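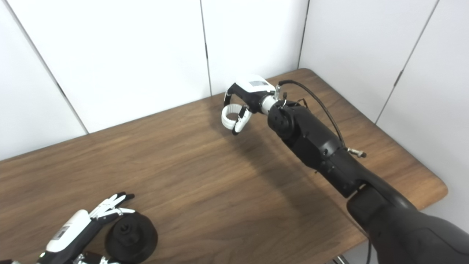
Murkutach review - 6 hours with a grumpy little mountain goat

I picked up Murkutach in the February sale for 4 bucks and then totally forgot I owned it, so it sat in my library until last week when I had a cold and wanted something dumb to play on the couch. Well, I ended up finishing it in two evenings!

It's a 2D platformer from Janside, the same people who made Gruvness (loved the music in that one, hated pretty much everything else). You play a goat who wants his bell back, and that's all the story you get. There are 49 levels spread over four mountains, and most of them take a minute or two once you know where you're going.

The jumping feels great. You can hold the button to cling to a ledge for a second, and if you flick the stick at the right moment he kicks off sideways with this huge silly bleat - I never got tired of it. The second mountain is my favorite, with all the rope bridges and the birds that steal your hat. The ice one, not so much. You slide around forever and the checkpoints are way too far apart. I died 132 times on that mountain alone (the game keeps count, thanks for that).

Bosses are kind of a letdown too. McIntyre, the old ram at the end, has three attacks and you can beat him by standing on the left side and ducking. I thought there had to be a second phase, but nope, credits.

The soundtrack is by Gaétan Girard and it's mostly accordion, which sounds awful but I've been humming the cave theme all week. I did turn the wind effects down in the options, they get pretty loud on headphones.

There's a time trial mode after you finish, and I'm slowly working through it. My best run on Level 12 is still two seconds short of gold.

Score: 7/10, or 8 if you skip the ice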